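Belstead Wiring Shop Gives Leftover Harnesses a Second Life
15 Nov 2019

If you have ever opened a drawer and found a knot of old cables staring back at you, you'll understand the job going on in the back half of the Belstead Community Workshop this fall. The workshop has taken in over 300 pounds of leftover wiring harnesses, and its evening wiring class is going through the whole lot, piece by piece, to get it ready for people who can use it.

It's a wonderful thing to watch. Harnesses come out of the cartons in every kind of tangle, and by the end of an evening they're coiled, tagged, and hanging on the long rack by the window, ready for school clubs, model railroaders, home tinkerers, and the folks at the Vukčević Street repair cafe (who have been asking for twisted pair all year!).

The material came from Lisex, a small maker of control panels on the north side of town that moved to a smaller building in September. Some of it was never used. Some of it was cut from test units and still has its sleeves and connectors. Imani Thibodeaux, who teaches the class, drove over with a borrowed van expecting a few boxes and had to go back for a second load.

"I was grinning the whole way home," she said. "You could teach from this stuff for years. There's thick wire, thin wire, old crimps, new crimps, good work and some pretty terrible work. The terrible work is great to learn from."

A lot of the sorting has to do with twisted pairs, and blue with white is a favorite on the bench because the stripe shows up so well. Students learn to find the place where the bundle is gathered, work outward from there, and let the loops open up before they try to straighten anything.
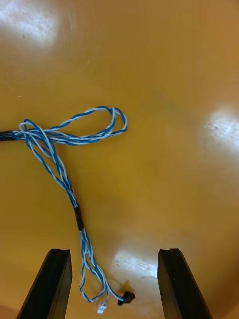
Why are the wires in a harness twisted together in pairs?

Twisting helps cancel out electrical noise, so a signal gets to the other end cleaner than it would on two wires lying side by side. It also keeps the two halves of a circuit together, and that makes a bundle a lot easier to follow by eye.

The class meets for 11 weeks, with eight students at the benches, and the first couple of meetings don't involve any tools at all. Thibodeaux has everyone untangle by hand. You pick up a harness, find the connector end, lay it out, and draw it on paper. The drawings are pinned on the wall by the coat hooks and they're worth a visit on their own. A few look like subway maps. One looks a lot like an octopus, and its owner has signed it proudly.

After that comes the continuity tester, then stripping, then crimping. Subbarao Mathew, a retired elevator mechanic, signed up as a student last year and now helps out at the crimping bench. He is very firm on the subject of tugging. Every crimp gets a tug, and if the wire slides, off it comes and you start again.

"People are shy with it," Mathew said. "They give it a little tickle. Pull it! If it's good, it'll stay put, and you'll feel terrific."

He has also written out the bench rules on a card, which we copied down:

One harness out at a time.
Never pull a knot tight to see where it goes.
Cut a tie away from yourself and away from the insulation.
Put the tag on before you coil it.
If you don't know what it is, it goes in the Ask Imani box.

The Ask Imani box is usually full. Some of the pieces in it are plain mysteries, with ends that don't match anything in the catalogs, and the class spends the last part of each evening passing them around. Guessing is encouraged. A short jumper with a strange little plug had everybody stumped until a student's father recognized it from an old office copier.

Wires wait for their turn in deep, smooth plastic bins, and people have strong feelings about those too. Before, everything was kept in cardboard cartons with flaps that snagged on every loose strand. Smooth sides are so much kinder to thin wire, and a lost scrap of copper is easy to spot against a bright color.

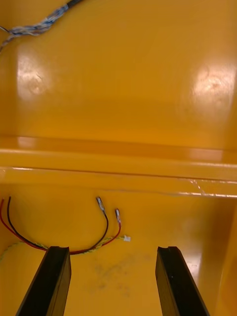

What Happens to the Good Ones

A harness that passes the tester gets a paper tag with its length, the wire colors, and the kind of end it has. Long ones are coiled loosely, big enough to put your fist through, and tied with soft cord. Short ones go flat into envelopes. Thibodeaux doesn't like tape on stored wire (it gets gummy, and then everything near it gets gummy) so there is none on the rack.

The first batch has already gone out. A robotics club at Kevison Middle School took a carton of mixed power leads, and a group restoring an old station clock picked through the thin colored wire for most of an afternoon. They left very happy with a handful of green.

Pieces that fail don't go to waste. If the trouble is at one end, the class cuts it back and puts on a fresh terminal. If the wire itself is damaged, the sound lengths are saved for practice, and the rest goes into a scrap barrel for copper recycling. The money from the barrel buys more terminals. It isn't a lot of money, but terminals are cheap, and the students go through them at a cheerful rate.

The harnesses that mix thick and thin wire are the ones that take the most patience. Red and black power leads want to spring into big curves, and a skinny signal pair traveling with them will go wherever it likes. Mathew's advice is to settle the heavy wires first and let the light ones follow. It works nicely for cables behind a television, too, as your reporter found out that same night.

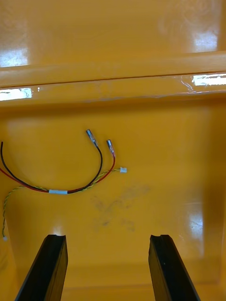

Red and black leads with a yellow and green twisted pair, in a bin at the Belstead workshop.

Those bare metal terminals get a close look of their own under the bench magnifier. Students check that the metal grips the copper and the insulation each in its proper place, and that no strands have been left sticking out of the side. There's a sheet of good and bad crimps taped up next to the lamp, collected from the Lisex cartons, and it has become the most popular piece of reading in the building.

Come and See

The benches are open to visitors during the evening class, from 6:30 to 9, and you're welcome to stand and watch or sit down and try untangling one yourself. Closed shoes, please, and tie back long sleeves. Children can come along with an adult and help with the tags.

Anyone with a project in mind can look through the rack during regular workshop hours. Bring the part you want to connect, or at least a clear photo of the plug. There is no charge for tagged harnesses for school and club use, and everybody else is asked to leave something in the jar.

A new class begins after the winter break, again with places for eight. Sign-up sheets are at the front desk. Beginners are very welcome, and Thibodeaux says that goes double for anyone who has a drawer full of cables at home. Bring the drawer!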